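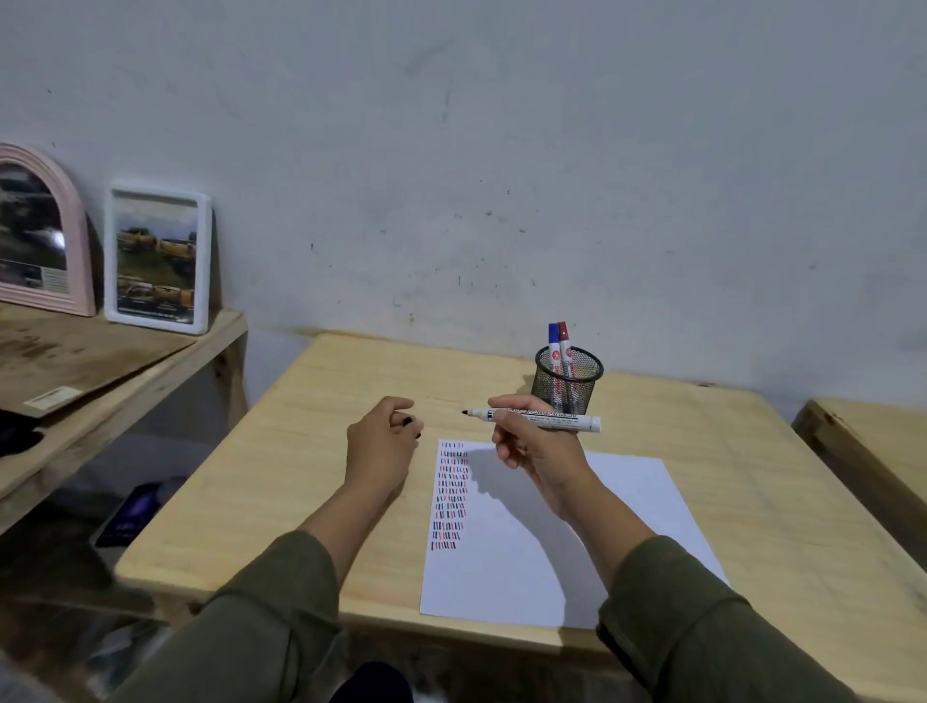

Black marker, plain white paper, pine table.

Multen desk set: markers and mesh pot, lived with since May

I buy pens the way other people buy houseplants, with a great deal of hope and very little aftercare. So when my last lot of markers dried out in a drawer (all of them, as a group, like a resignation letter) I ordered the Multen desk set, which is three markers in blue, red and black and a black wire-mesh pot to stand them in. I paid 12 pounds for it at Derkeck, who also sent me a catalogue of filing cabinets that I read from cover to cover. October 22, 2019 seems as good a day as any to say what I think.

I should declare how I test a marker. I don't draw. I can't do lettering, and my one attempt at a sunflower was mistaken for a road accident. What I do is tally strokes. Short ones, slightly slanted, down the left side of a sheet, swapping from red to dark and back again until the block is dense enough to look like the wall of a very cheerful prison. It is dull work and it shows up everything that's wrong with a pen. A marker that behaves itself through a signature will often sulk by the second row of tallies, and all that swapping means the caps get more exercise in a morning than they'd normally see in a year.

The ink, then. The black is good. It starts when you ask it to and it stops when you lift off, with no little tail dragging after it. The blue is much the same, a touch thinner. The red is the one I'd grumble about. Mine was fine for the first month and then began to need a run-up, so that the first stroke of every session came out pink and apologetic and the rest came out red. It hasn't got worse. I've simply taken to doing the first one on the back of an envelope.

On ordinary printer paper there's some bleed if you dwell. Keep moving and you'll be all right. Stop to think with the nib down and you will have a spot, and after that a permanent record of where you were thinking, on the table. Untreated pine is very keen on ink. I have a blue freckle near the front edge that no amount of scrubbing has shifted and I now put a second sheet underneath.

The barrels are white and a decent thickness. I'd call them comfortable for anyone with average hands and a bit fat for a child. My one complaint is that white barrels show every fingerprint, and if your fingers have ink on them, as mine do from breakfast onwards, you'll be able to follow the whole history of the pen.

Caps are coloured to match, and this is where the set earns its keep. They click. You can hear them do it and you can feel them do it, and a capped pen has so far stayed a working pen. They don't fit snugly on the back end, though. Two of mine drop off if I wave my hand about, so I've ended up pinching the cap in my left hand while I write with the right, which makes me look as though I'm guarding a very small sweet.

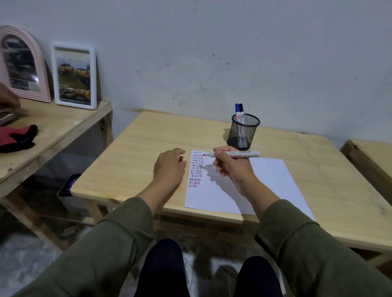
The pot deserves a paragraph of its own, mainly because I expected nothing from it. It's a mesh cylinder with a rim and it does what a jam jar does, only you can see through the sides and it doesn't smell of chutney. The weight is sensible. It doesn't go over when you drop a marker in from a height, and pushed to the back of the table it's out of the way of your elbows but near enough to reach without getting up. The caps poke up over the rim so you can pick your colour without rummaging. I had the Moriarty pot before this, the one with the compartments, and spent two years fishing paper clips out of a slot exactly one finger too narrow.

There's a drawback, and it's dust. Mesh collects it, and getting it out means an old toothbrush and a certain amount of muttering. The base on mine also had a rough spot where it had been joined, which scratched the pine before I noticed. A scrap of felt sorted that out. You'd think they could manage the felt.

How does it compare? The nearest thing is the Drornura set, which has 5 colours and no pot. The Drornura red is better, I'll say that plainly. The green and the orange I used once each, to be polite. Its caps are the loose sort that seem shut and aren't, and I lost the black over a single weekend. If you already own something to stand your pens in and you're a careful person, get those. I'm not, so I didn't get them again.

Anyone ordering from Derkeck should look for item 1413 and check it says "with pot", because the pens are sold on their own under a nearly identical picture and the saving is hardly worth having. Delivery took five days. The box was large enough for a pair of boots and contained, besides the set, more brown paper than I've used since.

Would I buy it again? Yes, and I'll have to before long at the rate I'm getting through tallies. I'd like a redder red, a bit of felt on the pot and caps that stay on the back. Four stars, one taken off for the freckle, even though the freckle was my fault.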